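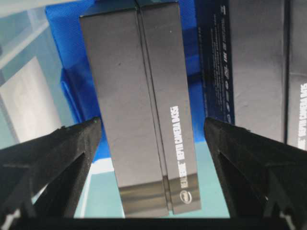

Nosau Board Game Swap: your questions

What can I bring?
Any game with all its pieces, up to 20 per person. Card games, puzzles and old favourites are all welcome!

Do I need to book?
Nope, just turn up. Doors open at 2 and the tables fill fast (we had 448 games last September, what a day).

How should I pack small games?
An open tub is great, with the boxes standing up so people can flick through.

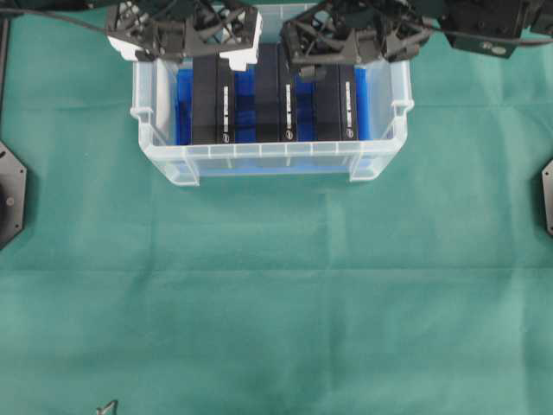 Three black boxes in a clear tub with a blue lining.

Can kids swap too?
Yes please! They have their own table by the door.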